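Desktop arm kit from Zirnano – six months on

Posted 11 December 2024 by Noemi Fontana

I bought the Zirnano kit in July because I wanted something that would clear up after me. Cups, mostly. I drink tea all day and leave the mugs wherever I happened to finish them, and I'd watched one too many videos of arms loading dishwashers. So can a small printed arm do a household chore yet? Sort of, sometimes, if you help it!

The build took me 6 evenings, one of them wasted on a motor I'd put in back to front (my fault, the manual does warn you). Felicja Sadowski printed the parts for me on her machine at Cleviswood and they came out lovely, though I had to file two of the holes before the screws would go in.

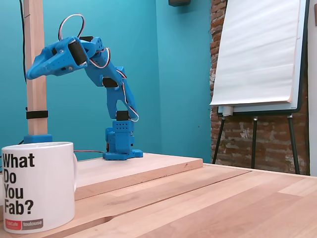
Then there's the teaching. You guide it through the job over and over and it copies you, and I kept a tally on the back of an envelope: 103 tries at moving an empty mug from one side of the table to the other. It managed 757 grams of nothing much in the way of useful work, as my brother put it, but by the end it was getting the mug across more often than it dropped it. Turn the handle the other way and it's lost again. A full mug? I haven't dared.

Sponges it likes. Socks too, oddly – it can put a balled pair in a box all afternoon. Wiping a table is hopeless, it either hovers or shoves.

As a hobby I've loved it and I'd build another tomorrow. As a cleaner, no, I'm still quicker and I moan less. 4 stars, and I'd knock one more off if the instructions for the cables were any vaguer.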